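Why Do Things Have Gaps in Them?

Science Corner > Buildings and Bridges > Gaps
Written by Severin Hollenstein
For readers in grades 3 and up

Look down the next time you walk on a concrete sidewalk. Every few steps you cross a line. Some of these lines are shallow grooves. Others go all the way through the concrete and are filled with something soft and dark.

The lines were put there on purpose. To see why, you need to know what happens to solid things when they get warm.

Warm things take up more room

Everything around you is made of tiny particles. In a solid, such as steel or concrete, the particles stay in their places, but they are always shaking a little. When the solid warms up, they shake harder and push a bit farther apart. The whole thing gets slightly bigger. Scientists call this thermal expansion. "Thermal" means it has to do with heat.

When the solid cools down, the particles shake less and move closer together again. This is called contraction.

The change is very small. A steel spoon in hot soup gets longer, but you could not see it. In something very long, all the small changes add up.

A bridge that grows

The footbridge at Provenis is 197 feet long and made of steel. Suppose the steel is 40 degrees Fahrenheit warmer in the afternoon than it was in the early morning. The bridge is now more than half an inch longer.

Half an inch may not sound like much. But steel is strong, and if both ends were held tight, the bridge would push very hard against the ground at each side. Something could bend or crack. So one end is fixed and the other end can slide. Between the sliding end and the path there is a gap, covered by metal teeth that fit together like the fingers of two hands. Engineers call this an expansion joint.

Engelbert Schwaiger looks after the bridge. In January the teeth are far apart, he says, and in summer they are nearly closed. Small stones fall in, and he has to clean them out, or the joint cannot close properly.

Gaps indoors

A room does not get as hot or as cold as a bridge, so the gaps inside can be smaller. You will still find plenty of lines where two flat pieces come together: between floor tiles, between ceiling boards, between the panels of a wall.
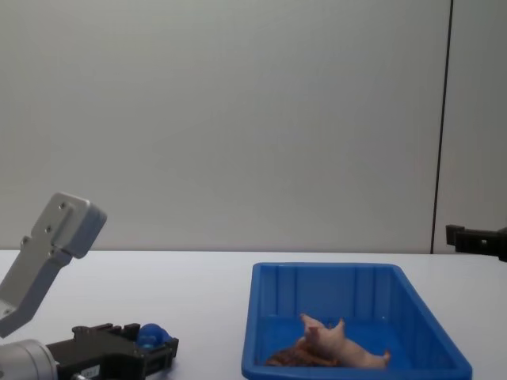
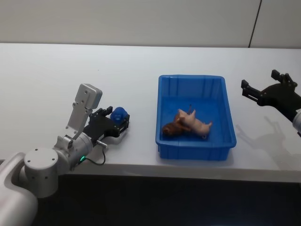
A thin dark line on the wall, in both pictures.

Page last changed: January

Not all lines indoors have to do with heat. Many are there because large flat things are hard to make and carry. A panel as wide as a whole room would not fit through the door. Builders bring in smaller panels and set them side by side, and the place where they meet is called a seam or a joint. Some seams are covered with tape and paint. Others are left showing.

Wood moves too

Wood changes size for another reason. It soaks up water from the air. On damp days it swells, mostly across the grain, and on dry days it shrinks. That is why an old wooden door may stick in wet weather and open easily in winter when the heat is on.

People who lay wooden floors leave a narrow space along the walls. You do not see it, because a strip of wood called a baseboard hides it. Without that space the floor could swell, press against the walls, and rise up in the middle.

Try it yourself

You need an empty plastic bottle, a balloon, a bowl, and warm water from the faucet. Ask an adult to check that the water is not too hot.

1. Stretch the neck of the balloon over the top of the bottle.
2. Stand the bottle in the bowl and pour warm water around it. Hold it steady.
3. Wait 2 minutes and look at the balloon.
4. Now put the bottle in cold water and look again.

The air inside the bottle expands when it warms up. Air expands much more than steel does, so this is a change you can see.

Words to know

Expansion – getting bigger
Contraction – getting smaller
Joint – a place where two parts meet
Seam – the line where two edges come together

Next page: Why Do Bridges Have Arches?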